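Standby draw, revisited

January 4, 2026

In September I started logging what the flat pulls from the wall when nothing is supposed to be on. The meter is an Arnus plug-in unit, resolution 0.1 W, which is adequate for this. Below 2 W I treat the reading as an upper bound.

The method has not changed. One appliance per outlet, door closed, display on, and I let the reading settle before I write it down. Cheap meters handle small reactive loads badly, so I run a known resistive load alongside and subtract it.
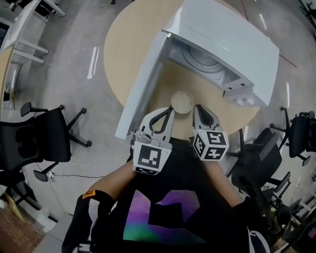 White appliance on the round table, door open.

The bigger surprise was the router shelf. The Olow switch and its power brick draw 6 W between them with no cables attached. Replacing the brick alone brought that down to 3 W. The switch runs no cooler to the touch, so I assume the loss was all in the old supply.

Kitchen appliances are a separate problem. Anything with a clock never goes fully off, and a door switch can wake the lamp and the control board together. I log door-open and door-closed as two rows. 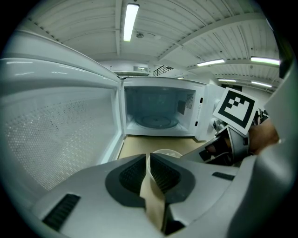
Logging

Readings go into a plain CSV, one row per appliance per state. I tried Ginoslow for the charts and gave up when it silently dropped rows past 500. A short script does the same job and I can read it.

Next is the Vishwakarma inverter, which has its own idle figure in the manual. I want to measure it on both sides before I quote anything.

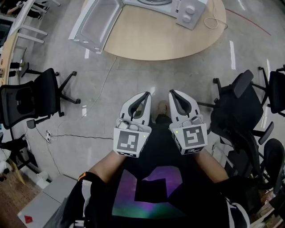
Two hand-held grippers, fingers open, indicator lights green.

Corrections to the September table are in the same file, marked with an r in the last column.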